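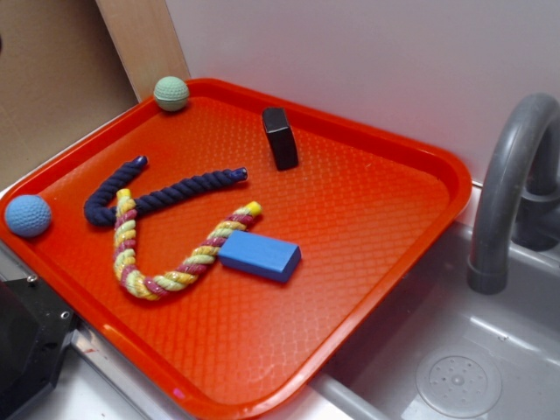 Toy tray, dog stuff plus two blocks

tustau_tails wrote:
I finally put the rope toys and the dimpled balls on one tray (we had 700 places for them before, I swear!). My only gripe is the rim, it's a dust magnet. The green ball likes that corner.

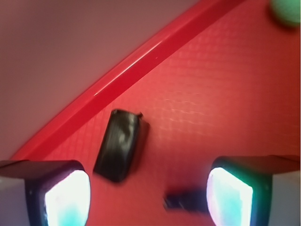

Re: Toy tray
Ravinder Dufour wrote:
Love the red! I'd pull the blocks though. My beagle chewed one to splinters in 3 days.

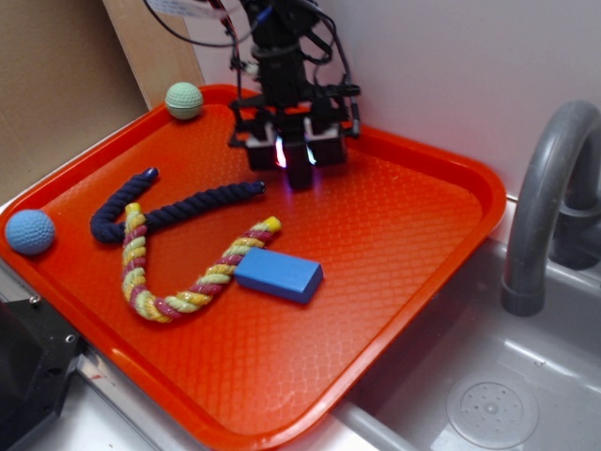
Re: Re: Toy tray
saengthong6 wrote:
Disagree, mine ignores blocks completely. I'd worry more about the navy rope, frayed ends get swallowed.

tustau_tails wrote:
Hmm, ok, rope gets a trim tonight. Blocks stay for now :)

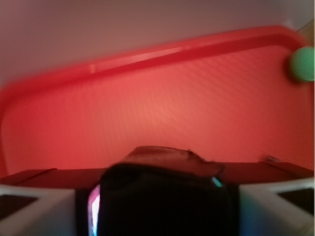

Green ball in its corner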